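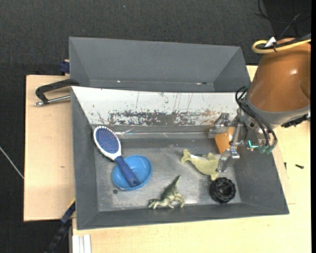

**Figure 3.** Front bin during the Tuesday demonstration, gripper over the right-hand side. Brush and bowl at left, two toy animals nearer the front wall.

### 4.2 Open day at Prernby

The open day was used as an extra test. Same arm, same software as section 4.1, but a noisier room and visitors allowed to choose what went in the bins. Doors open at ten, last run at half past four.

Across the day the arm made 1,203 pick attempts, against 1,000 planned. Of these 285 failed. Three of the failures were stops pressed by staff and are left out below, leaving 282.

Most misses were on smooth curved things. Bowls were worst; the fingers slid off the rim and the planner then tried the same spot again. Hairbrushes were easier than we expected, provided the grasp was on the handle. When a handle lay accross another object the two sometimes came up together. Scored as a failure, even where the right item was lifted (the Pradley visit counted these as half, so the two tables should not be compared directly).

Visitors from Odomby asked for mixed toys. Soft ones fine. Hard ones with thin limbs less so, see Table 5. Lighting was not controlled and the blinds were moved at least once after lunch, wich we did not log.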